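Limewash and Whitewash Finishes on Wood
By Nyokabi Shemweta, August

Whitewashing, in woodworking, is the application of a thin, light-colored coating that leaves the grain of the wood partly visible.
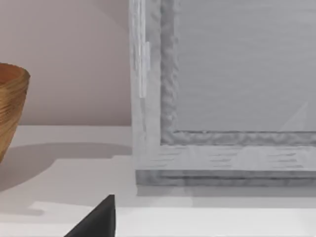 The term comes from the older practice of coating walls with slaked lime and water. On wood, the coating may be true lime, diluted paint, or a pigmented wax. The three differ in how they bond and how they age.

Preparation

Open-grained species such as oak and ash take the finish most readily. The surface is brushed along the grain with a bronze wire brush, which removes soft early wood and deepens the pores. Steel bristles are avoided on oak, where broken fragments react with tannin and leave black spots. Sanding normally stops at 200 grit.

Application

Diluted paint is mixed at equal parts paint and water, brushed on, and wiped back with a cloth before it sets. Liming wax is rubbed across the grain so that the pigment lodges in the pores, then buffed after 7 hours. A gray tone can be obtained by staining the wood first, usually with an iron acetate solution — the color depends on the tannin content of the board.

Durability

Lime coatings powder under abrasion and are generally sealed. Wax finishes resist handling but soften near heat, and most film finishes will not adhere over them. The Oltandale workshop method, recorded by Henryk Kaczmarczyk, calls for shellac beneath the wax.

Comments

Mwajuma Swai: Does the iron solution work on pine? Mine barely changed.

Lærke Baldursdóttir: Pine is low in tannin. Brush on strong black tea and let it dry first.

Contact | © Cotgate Reference | Back to top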